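About the Urport Center for Demonstration Learning

The Urport Center gathers examples of skilled handwork for robots that learn by imitation. Our staff guide pairs of robot arms through ordinary tasks, and each attempt is stored as a complete record of arm movement, gripper position and video. Research groups use these records to train and compare learning systems.

The Center was founded in Felmont as a teaching laboratory with one pair of arms and a single task, the folding of a dish towel. It now occupies the second floor of the Blackwood Building, where 60 operators are trained and scheduled across two shifts. A smaller site in Sterkham handles review and storage.

What We Collect

Our collection is organized by task family. The largest family is sorting, in which mixed objects are moved from a work surface into a divided container. Sorting asks a learning system to tell objects apart, choose an order, reach without striking neighboring pieces, and let go at the right place. It also allows two arms to share a surface, and this remains one of the harder matters for any learned controller.

Building blocks in red, orange and blue are the standard material for this family. They are easy to obtain, they stand or lie in many positions, and their studs give a gripper both good and bad places to take hold. 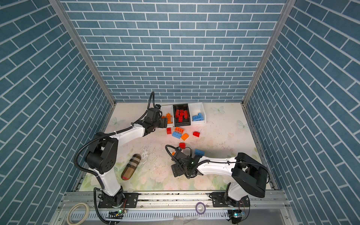
Every task family is governed by a written protocol. The protocol states which objects are used, how they are set out, what counts as a finished attempt, and when an operator should stop and begin again. Starting layouts are varied on purpose. A system trained only on tidy, well-spaced objects will perform poorly when pieces are crowded or partly covered, and our operators are instructed to include such cases in every session.

A standard sorting set contains 1,000 accepted attempts. Sets intended for outside comparison contain 2,000. At present the Center maintains 287 protocols, including those for sorting, stacking, packing, wiping and the handling of cloth.

How Operators Are Trained

New operators complete a course of supervised practice before any of their work enters the collection. They learn to move smoothly, to pause as little as possible, and to recover from a missed grasp in the way a careful person would. Recoveries are valued. An attempt in which a block slips and is picked up again is kept and labeled as such, provided the task is completed under the protocol.

Operators are employees of the Center, with regular hours and paid rest periods. Guiding two arms at once is tiring work, and no session may be extended without the agreement of the person at the controls.

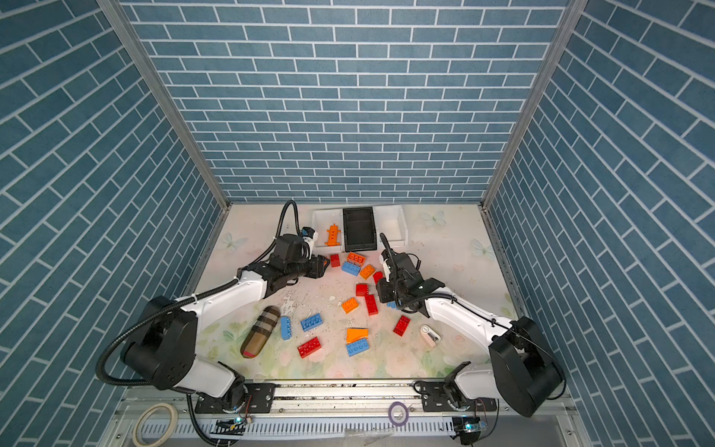

Review and Release

Completed sessions are sent to Sterkham, where reviewers check each attempt for missing video, timing faults and departures from the protocol. Attempts that do not pass are set aside with a written reason. They are not deleted – several of our partners study failed attempts as a subject in its own right.

Approved sets are released to member institutions every July. Each release is accompanied by the protocol, a description of the arms and cameras used, and a list of known faults. Members are asked to report any further faults they find, and corrections are issued under the same set name with a new version number.

Membership and Visits

Membership is open to universities, technical colleges and companies engaged in robot learning. Members may propose new task families, and proposals are considered twice a year by the Center's program office. A proposal should name the objects required, the finished state of the task, and the number of attempts sought.

Group visits to the Blackwood Building may be arranged in writing through the front office. Visitors are asked to remain behind the marked line while arms are in motion. The Sterkham site is not open to visitors.

Page last revised February 11, 2018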